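Skutier (tabletop gripper kit)

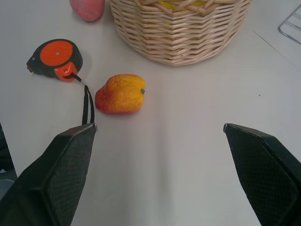 Velstead Automation Wiki — Handling and End Effectors Group

Skutier is a two-finger gripper kit sold by Clitarden for light robot arms used in teaching labs and small test cells. It went on sale in February as a replacement for the older Bunting hand. The kit covers picking, moving and placing small household objects on a flat work surface.

Design

The gripper has two opposed black fingers that narrow to blunt, angled tips. The inner face of each finger carries a dark pad with a fine crosshatched texture. The fingers close in parallel and are driven by a single motor, so neither can be moved alone. A small camera at the wrist looks out between the fingers and keeps both tips in view at full opening.

Pads are held by screws from the back and can be changed without removing the finger. Clitarden sells a softer pad separately. The Bunting pads do not fit.

Contents

The standard kit contains the gripper body, 2 fingers, 4 spare pads, the wrist camera with its cable, and a mounting plate. Part number 1893 is the plate for older Bunting arms and must be ordered on its own. Test objects are not supplied.

Use

Typical setups use a plain, matte tabletop and a mix of shapes: toy fruit, a wicker basket, a tape measure with a strap. Toy fruit is used for basic grasps. A toy apple lying on its side gives the fingers a curved surface, and the stem direction can be used to label its pose. Straps and cords are harder, as they may lie across the path of a finger and be dragged along with it. The manual advises approaching such objects from the side away from the loop.

Wire racks are listed in the manual as a known source of poor depth estimates.

Reception

Edeltraud Gasser reviewed the kit for the group and rated the pads and the camera position well. She found the cable too short for arms with a long forearm link and the calibration routine slow. Amber Bainbridge repeated the grasp trials with the softer pad and reported fewer slips on round objects — but faster wear at the tips.

Service

Clitarden offers a repair plan covering the motor and camera for two years. Pads are excluded.

See also

Bunting hand
Parallel grippers
Wrist camera calibration

Last edited June 7, 2024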